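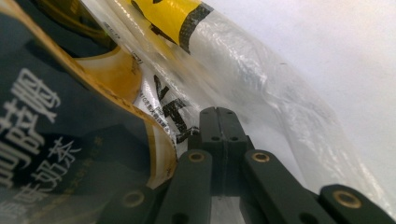

Re: [trorell-owners] Rattle from front left at low speed, and the June order

Hello all,

On Wednesday evening, one member of the list wrote:

> I have the Trorell wagon with the 2065 cc engine, bought used.
> When I drive slowly over broken asphalt there is a dry rattle
> from the front left. Above 30 mph I don't hear it anymore.
> The dealer says ball joint, the tire shop says strut mount.
> Both of them want to replace the whole side. Before I pay, has
> anyone had the same? And is the Bronik kit any good, or
> should I wait for the Ruotsalainen one?
> Also, is it still possible to join the June order?

I had the same noise on my car for one whole winter, so I will answer as exactly as I can. Please excuse my English, I write slowly and check the dictionary for the names of the parts.

1. First look at the sway bar link

On my car it was neither the ball joint nor the strut mount. It was the lower bushing of the sway bar link. The rubber looked good from outside, but the steel sleeve inside had become loose, and it moved each time when one wheel went up and the other did not. This explains why you hear it on broken asphalt and less on a smooth road at higher speed, where both wheels do nearly the same.

To check it, the car must stand with both front wheels on the ground or on ramps. If you lift only one side, the bar is under tension and the link will feel tight even when it is bad. Put your hand on the link and ask a second person to push the fender up and down. You will feel a small knock in your fingers. Keep your hand away from the spring, and put the parking brake on before you go under.

If there is no knock, take the link off on both sides (it is two nuts per side) and drive carefully around the block. The car will lean more in the turns. If the rattle is gone, you have your answer and it cost nothing.

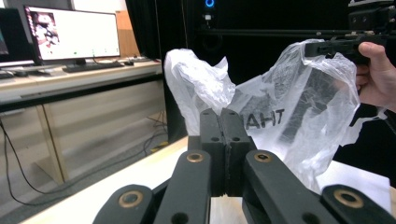
2. Bronik or Ruotsalainen

I have used both, on two different cars. The Bronik kit is cheaper and the rubber is softer. For a wagon which carries family and shopping I would take this one. In the box I received, the nuts were not the locking type, and I bought new ones at the hardware store. Perhaps this was only my box.

The Ruotsalainen kit is firmer and the steering feels more direct with it, but you will also feel the road in the seat. My wife did not like it. It needs a little silicone grease at the installation. Do not use normal mineral grease on it, the rubber swells after one or two summers.

For the tightening, please use the value in the workshop manual for your model year and do the last part of the tightening with the weight on the wheels. I did it the first time with the car in the air and had to repeat everything.
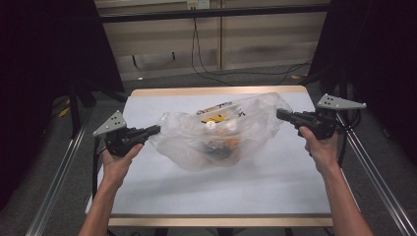 About the June order: yes, it is still open. We have 9 names now, and Pruvard gives the better price for the links and bushings when the list is closed and sent as one order. Write to me off the list with your model year, engine, left or right side or both, and which kit. I don't collect money before Pruvard has confirmed the price. Small parts will come in a clear bag, crumpled like the one lying on the white table between the two hand-held grippers, and I will put a paper with your name inside each one. Please open the bag over a tray, the sleeves are small and they roll.

Postage is the same for one kit or for two. If somebody from the same town wants to share a package, tell me and I will pack it together.

For the person with the question: if you find the knock in the link, please write it to the list also, with the mileage. In the archive there are many messages about this noise, and most of them stop before the answer. I read some 30 of them when I had the problem and only two people wrote what they changed at the end.

One more thing which I forgot above. When you remove the old link, the stud can turn together with the nut. There is a small hex at the end of the stud for holding it. Clean it with a wire brush first, otherwise the key slips and the hex becomes round. Mine became round on the right side and I had to cut it.

Best regards,
the keeper of the parts list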